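Sivside Shared Kitchens
Progress report to the Villuneck Fund
Refit of worktops, walls and small storage
Jun 16, 2019

Period covered

This report covers the second stage of the grant. The first stage, which dealt with drainage and wiring, was closed in the previous report and is mentioned only where it affects the present work.

Work completed

Worktops have been fitted in all 17 kitchens. The surface is the marble-patterned one agreed at the start of the grant, in pale grey with brown, beige and white veining. The supplier, Durov, delivered in two loads. The second load was held back until the wall measurements for the corner kitchens had been checked, as several of the corners were found to be out of square. Those worktops were cut on site.

Patterned wall covering has been put up behind the worktops and along the return walls. Inside corners were sealed after the covering had set. The sealing in five kitchens was rejected at first inspection on account of gaps at the back edge, and was redone by the fitter at no charge to the grant.

Small storage has been changed from fixed shelves to loose plastic baskets, as set out in the variation approved earlier. The baskets are perforated, with rows of round holes, so that rinsed items can be left in them to drain. They stand directly on the worktop. The lime-green baskets go to the left of the working area and are for washed vegetables and fruit. No other colour is to be used for that purpose.

Work outstanding

Edge trim has not been fitted in the kitchens on the Krajčí side of the building. The trim supplied was the wrong depth and has been returned. Replacement is expected in July.

Labels for the baskets have been printed but not applied. The adhesive did not hold on the perforated walls in testing, and a tie-on label is being priced.

The cleaning schedule is in draft. It will be issued together with the trim, so that users receive one set of instructions.

Cleaning and wear

The worktops were checked after the first weeks of use. No lifting was recorded at the joints. The veined pattern makes light marks hard to see, and crumbs and dried splashes were missed in several kitchens when cleaning was judged by eye. The draft schedule therefore asks for the whole surface to be wiped at the end of each session, including the corner, whether or not it looks clean.

The baskets need more attention than was allowed for. Dirt collects on the inner faces and in the holes, and a quick rinse does not always remove it. A brush will be supplied to each kitchen. Baskets are to be lifted when the worktop is wiped and put back on the same side.

Budget

The amount set aside for small storage and fittings was 3,000. Spending to date under this heading is 1,572. The cost of brushes and tie-on labels will be met from the remainder, and no additional funds are requested. The worktop and wall covering headings have been invoiced in full and will be reported in the final statement.

Risks

The main risk is further delay to the trim. Until it is fitted, the exposed front edges in the affected kitchens may take in water. A temporary sealing strip has been applied and is checked at each handover.

A smaller risk is that baskets are moved between kitchens. Stock will be checked at the end of July and any shortfall made up from the same heading.

Next steps

Fit the replacement trim. Issue the cleaning schedule. Attach labels and hand out brushes. Submit the final statement with copies of all invoices.

Worktop corner with basket

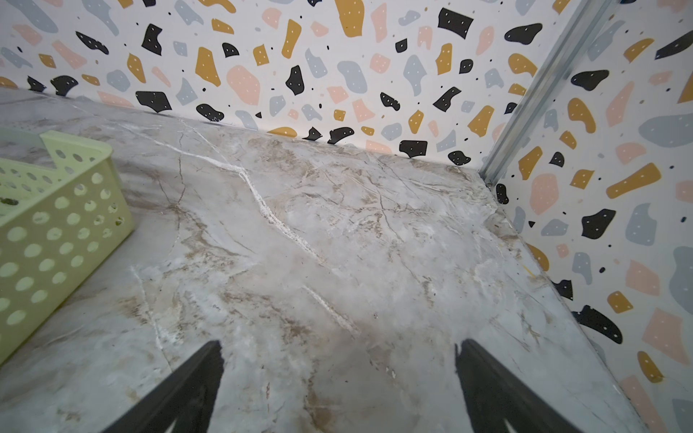 Will the baskets be fixed to the worktop or the wall at a later stage?

They will stay loose. Fixing them would prevent the surface underneath from being wiped, and the variation approved by the Fund does not include brackets or drilling.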